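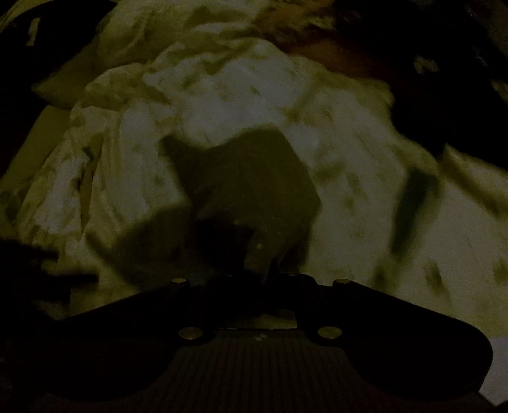
A hand-held gripper over unmade bedding, Hernlow.

Deolinda Ramalho keeps the fault log at Hernlow, and she would like it known that entry 608 was not her fault. "It was a bit my fault," she says, a minute later. "I signed off the grippers."

Entry 608 is the one people ask her about. The hand-held grippers are for teaching: a person makes the bed, the tool records how, and a robot arm called Veder is supposed to learn from it. One afternoon in May, Veder took hold of a duvet and would not let go. It pulled. The bed frame, which is on castors, came too.

"Very slowly," says Obaidul Thambiah, who was standing at the foot of it. "I had time to think about my shins. I didn't have time to move them, apparently."

He pressed the stop button, and the arm stopped with its jaws shut, exactly as designed. It took two people and 25 minutes to get the duvet out. Thambiah made the tea.

The cause was duller than the event. Ramalho went back through 2,704 recordings and found a batch, made late in the day with the lamps off, in which the signal for "open" had been dropped. As far as Veder could tell, people picked up bedding and held on to it for ever. "Which, if you've met my daughter before school, is fair," she says.

Was it dangerous? She takes longer over this one. "A duvet, no. A sleeve, yes. That's why it went in the log and why I got shouted at."

The jaws now open when the stop is pressed, provided nothing heavy is in them. The castors have brakes. Poor recordings are thrown out before anyone trains on them, a job Thambiah has been given, and which he describes as "watching sheets".

His shins have healed. The duvet went back on the bed, with a tear in one corner that Ramalho keeps meaning to sew up.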